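Reading time: 3 minutes

The cables, second attempt

In my last post I promised to write when the untangling method gave a number I could defend. Now it gives one, so I keep my promise, even if the number is smaller than I had hoped.

For those who are new: we try to teach a robot to take one cable out of a heap of cables. Our first policy was trained on 1,942 demonstrations, all of them complete, from the first touch to the free cable. It learned to pull very well. Pulling is the wrong thing in most cases, because a knot becomes tighter and after this even I need my fingernails.

Thulani Le Roux proposed to cut the demonstrations into short pieces and to label each piece with only one question: did the number of crossings go down, or not? The policy is then trained on the good pieces, and a second small network learns to say "stop, let go" when a bad piece begins. I was against this idea for two weeks. I thought that the crossings could not be counted well enough from the wrist view.

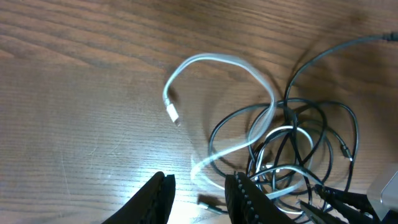

I was partly right. With black cables lying on other black cables the counting is poor, and Tineke Vandenberghe had to correct many labels by hand. White against black is much easier. The table also plays its part: where the light reflects on the wood, a white cable nearly disappears, and in such places the network sometimes believes that a loop has been opened.

Still, the result. We ran 200 trials with each policy, on heaps which neither had seen before. The old one freed the chosen cable in 61 of them, the new one in 118. The difference comes almost completely from letting go. The old policy never let go of anything.

What remains bad is the plug. A connector that hangs inside a loop catches on it, and to our crossing count this looks like no problem at all. Joris Nijs wants to treat the plug as its own kind of crossing. I would prefer to begin with more data, perhaps 1,000 short pieces with only plugs. We did not agree yet.

In September I will present this at the Flellavum workshop, where I have 14 minutes including the questions. If you have worked with rope or hoses and had the same trouble with the ends, please write to me before then.

© Rosângela Bastos | Contact | Back to top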